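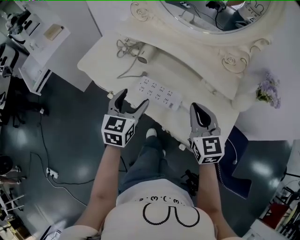
Figure 7.1 An ornate vanity table with a cream-white finish.

CHAPTER 7
Furniture and the Household

Learning Objectives

After studying this chapter, you should be able to:
Explain how changes in the size and layout of homes affected the furniture people owned.
Distinguish between case furniture, seating, and tables.
Use household inventories as evidence, and recognize their limits.
Describe how painted finishes came to be used on furniture for private rooms.

Key Terms
case furniture, carcass, ground coat, household inventory, suite, vanity table

Introduction

When the contents of the Hineck house were listed for sale, the clerk recorded 451 items in a single afternoon. He began in the front hall and worked his way up to the attic, writing down what he found in each room and the price he thought it would bring. The dining table received a full line. So did the tall clock. In the second bedroom he wrote only "dressing table, painted, with glass," and moved on.

That short entry raises several of the questions addressed in this chapter. The clerk did not say who made the table, how old it was, or what color it had been painted. He did tell us that it stood in a bedroom, that it had a mirror, and that he thought the paint worth mentioning. From entries of this kind, read together in large numbers, historians have built up a picture of how families arranged their rooms and how those arrangements changed over time.

Chapter 6 considered the house as a structure. The present chapter turns to its contents. Furniture is durable, but it is also movable, and its history is therefore harder to follow than that of walls and roofs. Pieces were sold, inherited, cut down, repainted, and carried from one room to another. A chest made for linens might end its life holding tools. A table bought for a parlor might be moved upstairs when fashions changed.

The Private Room

In many early households, sleeping, eating, and working took place in the same space. Furniture had to serve more than one purpose, and much of it could be folded or pushed against a wall. As homes gained more rooms, families began to buy pieces intended for a single use. The vanity table is a clear case. It developed from small tables on which toilet articles were laid out, often over a cloth, and gradually acquired drawers, a fixed mirror, and a matching seat.

Makers treated such pieces differently from those meant for public rooms. A dining table was expected to show the quality of its wood. Bedroom furniture was more often painted, and pale colors were widely used. Paint allowed a maker to combine woods that did not match, and it gave carved decoration a smooth and even surface. The Kimau workshop, whose order books are discussed in Section 7.3, charged less for a painted dressing table than for a polished one of the same size.

Working with Inventories

Household inventories are the main written source used in this chapter. They must be read with care. Clerks seldom listed objects they considered worthless, and they described familiar things in very few words. Items belonging to servants or lodgers were frequently left out. In his study of the Dimitriou estate papers, Tihomir Kovačević compared the written list with the surviving furniture and found that roughly 3 in every 10 pieces could not be matched to any entry.

As you read, note the kind of source on which each statement rests. The exercises at the end of the chapter ask you to compare the Hineck list, taken in November, with a shorter list from the Sinness farmhouse, and to suggest reasons for the differences between them.

7.1 Types of Household Furniture

Furniture is commonly divided into three groups. Case furniture includes chests, cupboards, and any other piece built around a box, or carcass. Seating includes stools, benches, and chairs. Tables form the third group, although a table fitted with several drawers may reasonably be placed in the first.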